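Bikcombe : la bibliothèque de tasses rouvre, et elle a doublé de volume

Publié le 1er octobre 2026, rubrique Vie locale

Vous avez trop de tasses, ou pas assez ? La bibliothèque de tasses de Bikcombe rouvre ses portes salle Benkirane, et cette fois il y a de quoi servir le café à tout un quartier. La collection compte désormais 265 pièces, des mugs surtout, quelques bols à oreilles aussi, et même une série de tasses à moka que l'on n'attendait plus. Tout se prête, tout se rend, et l'on peut repartir avec autre chose la fois suivante.

Le principe n'a pas changé depuis l'ouverture, en février. On vient avec un cabas, on choisit, on note son nom et la quantité sur le registre. Anniversaires, repas de rue, vide-greniers, réunions de parents : les demandes arrivent de partout, y compris des communes voisines. L'association Farna, qui porte le projet, avait commencé avec deux cartons récupérés lors d'un déménagement. Ils tenaient sous une table ! Il faut maintenant un mur entier de rayonnages, et l'on parle déjà d'en installer un second dans le couloir.

Le gros de l'arrivage vient de la liquidation du salon de thé Purdale, fermé au printemps, dont les anciens gérants ont cédé la vaisselle sans rien demander en échange. Il y avait là des tasses blanches tout à fait classiques, précieuses quand on veut une table assortie, et un fond de placard beaucoup plus joyeux que les habitués du salon n'avaient sans doute jamais vu. Les dons des particuliers ont fait le reste.
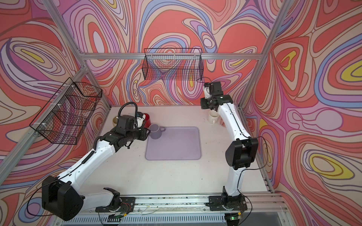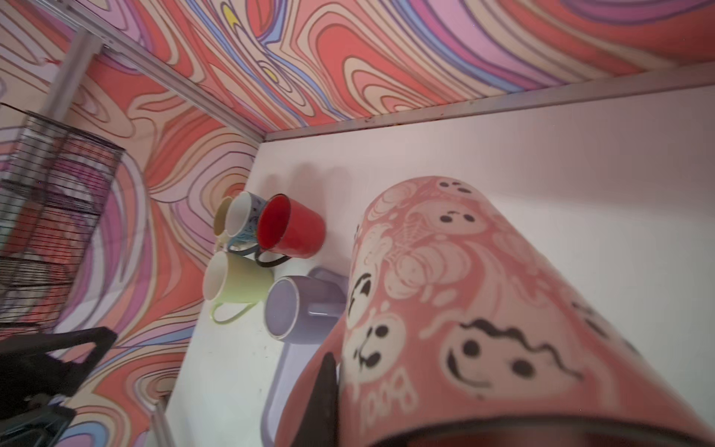 Le prêt à l'unité est la grande nouveauté de cette rentrée. Jusqu'ici, il fallait emprunter un lot, et les pièces dépareillées restaient sur l'étagère du bas, un peu tristes, en attendant qu'un lot se complète par miracle. Elles ont à présent leur propre rayon, et c'est de loin le plus amusant à fouiller. La tasse rose aux petits fantômes souriants, avec ses yeux en points noirs et ses volutes crème, a déjà ses partisans, et l'on comprend pourquoi : il y a des visages un peu partout, certains tout près du bord. Les amateurs de sobriété se tourneront vers la beige, et ceux qui aiment le rouge vif seront servis eux aussi. Une seule règle pour ce rayon : pas plus de deux pièces par personne, afin que tout le monde y trouve son compte.

Et les tasses ébréchées ? On les accepte, à condition qu'elles ne fuient pas. Elles ne seront pas prêtées, mais elles serviront aux ateliers de l'hiver, où l'on apprendra à en faire des pots à ciboulette, des porte-crayons ou des bougeoirs. Le premier atelier est complet depuis l'annonce du programme, un second sera proposé si la salle est libre. Pour les couvercles, les théières et les soucoupes seules, en revanche, la réponse est non pour le moment. La place manque vraiment, et le dernier appel aux soucoupes a laissé trois caisses que l'on n'a toujours pas fini de trier.

Le lavage reste à la charge de l'emprunteur. On demande un passage à l'eau chaude et un séchage complet avant le retour, fond compris, parce qu'une tasse rangée humide laisse un rond sur l'étagère et une odeur dans tout le carton. Pour le transport, des torchons et des intercalaires en carton sont fournis à l'accueil. Pensez à les rapporter, ils disparaissent plus vite que les tasses ! La casse, elle, se déclare simplement au retour : 45 centimes par pièce dans la boîte, et l'on n'en parle plus.

Côté catalogue, une version papier est consultable sur place, avec la couleur, la contenance et l'état de chaque tasse. Il est possible de réserver un lot pour une date précise en laissant un mot dans la boîte aux lettres de la salle. Les réservations pour les fêtes de fin d'année sont ouvertes, et les grands lots partent vite. Pour les dépareillées, pas de réservation : il faut venir, regarder, prendre en main, hésiter un peu.

Bibliothèque de tasses Farna, salle Benkirane, Bikcombe. Prêt gratuit sur inscription. Les dons sont reçus à l'accueil pendant les heures d'ouverture, merci de ne pas déposer de cartons devant la porte.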